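Dirnbridge College
Home and Society, first year
Handout for lecture five: Counting the work of the household
24/09/2012

Please read these notes before the seminar and bring them with you. The reading on wages is for next time and you do not need it now.

1. What do we call work?

Last week we have seen that the word "work" changed its meaning when many people began to leave the house to earn money. Before that, a farm family did not divide the day into work and home. Feeding animals, baking, mending and selling eggs were parts of one same effort. When wages came, the paid part received the name of work, and the rest stayed without a good name. We still say that a person who looks after three children "doesn't work".

For this course we use the third person test. Ask if you could pay another person to do the activity in your place and still get the benefit. You can pay somebody to cook your dinner, so cooking is work. You cannot pay somebody to eat it for you, so eating is not work. The test is old and simple, and it has some problems which we will meet in section 4.
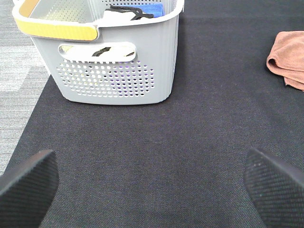

Washing is household work by the third person test. Grey basket with a yellow grip.

2. The time diary

The usual tool is the diary. The person writes down what he or she is doing during one whole day, in short periods. In our own exercise the period is 20 minutes. A shorter period gives more detail, but people become tired of it and fill in the evening from memory.

A diary is better than a question such as "How many hours do you clean in a week?" To such a question people answer what they think is normal. Adding up all the answers for one person can give more hours than the week contains. In a diary the day has always the same length, and if one activity grows, another one must become smaller.

The weak point is the second activity. A mother listens to a child reading while she peels potatoes. Which of the two does she write? Most forms have now a second column for this, but many persons leave it empty, in particular for child care. Please be careful with any table which does not say if the second column was used.
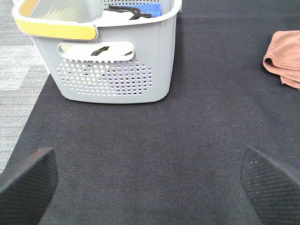
There is also the question of who fills in the form. If one adult writes for the whole family, the tasks of the other adults are usually too few. The children's tasks almost disappear. So every person above the age of ten should have his or her own diary, even if the handwriting is difficult.

3. The three village survey

Our main material this term comes from three villages, Andeo, Arain and Toso. The diaries were collected in May, before the hay, and nearly 500 of them could be used. You will find the tables in the course folder. Look first at these points:

Andeo has a bus to the town and many adults are paid there. Cooking is short on working days and long at the weekend.
Arain has no shop. Fetching food takes much time and it is shared between neighbours, so one household's diary shows shopping which was done for another.
Toso has the oldest population. Here "visiting" is a very large group, and when you read the original pages, a good part of it is care: bringing soup, cutting wood, reading a letter aloud.

The coding of visiting in Toso is a good example of how a decision made in an office can hide work. I ask you to read at least 5 original pages from Toso before you use the table.
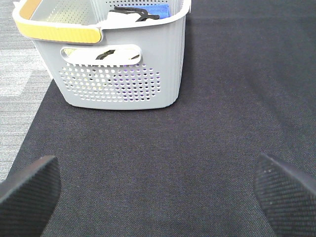 Plastic basket, grey, with yellow trim along part of the rim.

4. Giving a price

If we want to compare housework with the paid economy, we must turn hours into money. There are two common ways.

Replacement cost: what would it cost to hire somebody? You can take the wage of a general housekeeper for all the hours, or a different wage for each task (cook, nurse, driver). The second gives a higher total.

Opportunity cost: what could this person earn in the same hour? With this method the soup made by a lawyer has more value than the same soup made by a cleaner. Many students find this strange, and I do too, but you should be able to explain why some economists accept it.

Neither method looks at the result. A slow cook produces more "value" than a quick one.
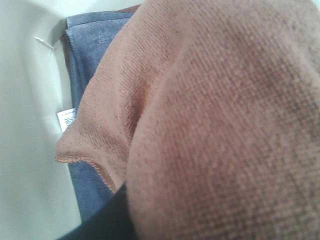 Rasma Veldre
Lecturer in Social Studies, Dirnbridge College

5. For the seminar

Keep a diary for one ordinary day, with both columns. Do not choose a day when you travel. Then mark each line with W (work by the third person test), N (not work) or a question mark. We will spend most of the hour with the question marks.

Think also about planning. To remember that there is no milk takes no time in the diary, and yet somebody in the house has to remember it. Where would you put this?

Written answers can be one page, by hand or typed. Leave please a margin on the left for my remarks.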